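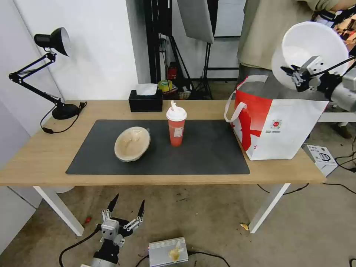
Our group set out to test a claim that comes up in nearly every article on tidy working: that a cleared desk makes people quicker. I had doubts from the start, mostly over what "cleared" means. A table can look quite orderly and still hold a desk lamp, a box of tissues, a bowl, a lidded cup with a straw and a large red-and-white shopping bag partly over the edge, and the articles rarely say which of those would have to go. Our main source, a booklet called Skaranora, treats the dark mat as the working area and everything beyond it as storage. By that rule a cup on the mat is clutter and a lamp behind it is not, which seems convenient for whoever wrote the rule.

We asked students to copy out a text of 524 words, once at a table laid as they liked and once at a table with only the mat and the lamp. Over four sessions in June we logged 3,162 minutes of work. The cleared table came out slightly ahead. Benedikt Gruber, who did the timing, thinks the result is sound. I am less sure — most people did the cleared table second, when they already knew the text.

The bag caused the most argument. Several people wanted it on the floor, then complained about bending down for their things. Moving it made no difference to their times that we could find.

I would not advise anyone to buy a desk organiser on the strength of this. If the test is run again, half the group should start at the cleared table, and the cup should be left where its owner put it.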